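Red tips vs. gray tips: a month with two grippers

Nov 12, 2024

Okay, so the second gripper finally got its month. If you read the October post you know I'd been running the Strobel pretty much nonstop and grumbling about it, and a few of you wrote in to say I should quit grumbling and bolt on the Trindell already. Fine! I did. It took me an entire evening because the bolt pattern is rotated compared to the Strobel (why), and I had to take the cable loop off and redo it twice before the wrist could turn all the way without tugging.

Quick recap for anyone new. I have one arm, one table, and a bunch of small things I want picked up and dropped into a bowl. I'm not building a product. I got into this after my day job moved me over to spreadsheets and I missed having something on the bench that could go wrong in an interesting way. The arm runs off a Jurnmont controller that I bought used, and it has been completely boring, which is the nicest thing I can say about a controller.

The Strobel is the stiff one. Gray tips, hard pads, closes like it means it. On anything with flat sides it's great, and I could run blocks all day and barely look up. Where it falls apart is soft stuff. It either squashes the thing flat and drags it, or it closes a hair too high and comes up with nothing, very proudly, and carries nothing over to the bowl and lets go of it. I have watched that little performance so many times.

The Trindell comes with red tips that have some give to them, and I'd heard they were better on floppy things. I was skeptical. Soft tips wear out, soft tips pick up dust, and I had a bad experience with a cheap set a while back that left smears on everything it touched.

So I made myself a rule: same table, same bowl, same lighting, same speed settings on the Jurnmont, 1,000 tries with each gripper, and no fiddling with the numbers halfway through. I broke that last part once, on the Strobel, and threw those runs out and started over. Counting the tossed ones and all my warmup runs, the log ended up at 2,296 lines. My spreadsheet job has clearly followed me home.

Half the tries were the mint-green block and half were the little light green leafy thing, which is the one I really cared about. It's got lobes going every direction and it never lands the same way two times in a row, so you can't just teach the arm one good pose and walk away. 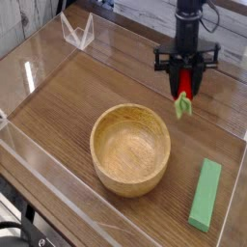

Photo: my own, from the bench. Please ask before reposting.

I love how little of the leaf those red tips need to hang on to. With the Strobel I was always trying to get a big mouthful, and the big mouthful was the problem, I think, as the hard pads would shove the lobes out of the way before they closed on anything. The Trindell can go in with just the very ends and pinch. I missed 31 leaf picks over the whole run. The Strobel missed so many that I got embarrassed and stopped reading the column until the end (it was well over a hundred, let's leave it there).

Now the block, because it isn't all roses. The soft tips are noticeably worse on it! They grab it fine, but if they grab it off center the long end sags and swings on the way over, and then it clips the rim of the bowl going in. The Strobel just holds the thing dead level. I slowed the travel down a little after the official runs were finished and that helped, but then you're waiting on it, and I am not a patient person.

Some smaller stuff I scribbled down along the way:

The Trindell is quieter. The Strobel has a whine when it opens that my dog leaves the room for.

Getting the red tips off for cleaning takes 2 screws and they're tiny and they roll. Put a towel down first.

The acrylic walls were a good idea for keeping things from skating off the table, and a bad idea for glare. I get a streak off the overhead light on the back panel and my camera software hates it. I've been using Stillero for the vision side and it decided more than once that the streak was an object. I ended up masking off that whole strip, and it's been behaving since, but I'd like to try a matte film on the inside of the panel and see if I can get the strip back.

Also, the wooden bowl is staying. I tried a plastic one early on and it slid around every time it got bumped, and I'd have to go put it back where it was supposed to be.

So which one lives on the arm? The Trindell, for now. Most of what I want to do this winter is soft and weirdly shaped, and I can put up with a wobbly block. If all I had was boxes I'd go back to the Strobel tomorrow and put in earplugs.

Next I want to check the tips for wear under a magnifier and see how they compare to the spare set still in the bag. Somebody in the comments last time asked for the log, and I'll post it once I've cleaned up the column names, a few of which have swear words in them.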